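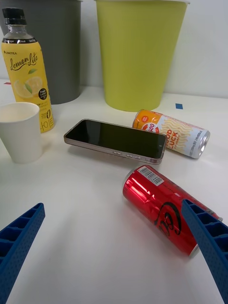 Work on the Barberg kerbside recycling trial moved from route planning to collection in July, and both collection rounds are now running to timetable. The trial covers 16 streets, split between the Stollora estate and the older terraces north of the railway. Drinks containers remain the main material of interest. A slim metal can lying on its side, such as the red one on the white tabletop, rolls readily on a sloped sorting belt and tends to end up with the plastics, so the belt angle at the Skellico depot was lowered by two degrees. Staff there have been asked to record any further mis-sorts on the daily sheet.

Participation

Set-out rates on the Stollora estate are in line with the application. The terraces are lower. Many of these houses have no front garden and residents are reluctant to leave a box on the pavement overnight, so the collection time on those streets was moved from 6 a.m. to 11 a.m. It is too early to report a change.

Contamination

Food residue is still the most frequent cause of rejected boxes, followed by plastic film. Rejected boxes receive a printed card. The first version of the card listed materials by polymer type and was poorly understood — it has been replaced with one that uses the names of household items.
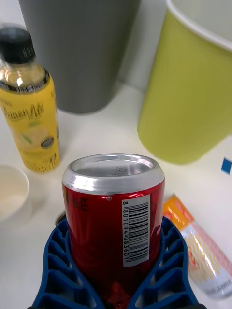
Do residents need to crush cans before putting them out? Uncrushed cans are preferred, as flattened ones are more likely to be carried over with the paper at the first screen.

Equipment

The Hyun baler was out of service for around 11 days while a hydraulic seal was replaced. Loose metal was stored under cover during that period and baled afterwards. The repair was met from the maintenance line and no change to the grant total is requested. A spare seal is now held at the depot.

Next period

The terrace streets will be surveyed again once the new collection time has settled. Lizelle Van Wyk will submit the tonnage tables separately, with weighbridge tickets attached. Two items remain open: the lease on the second collection vehicle, and written consent from the landlord of the Stollora flats for a shared bin store.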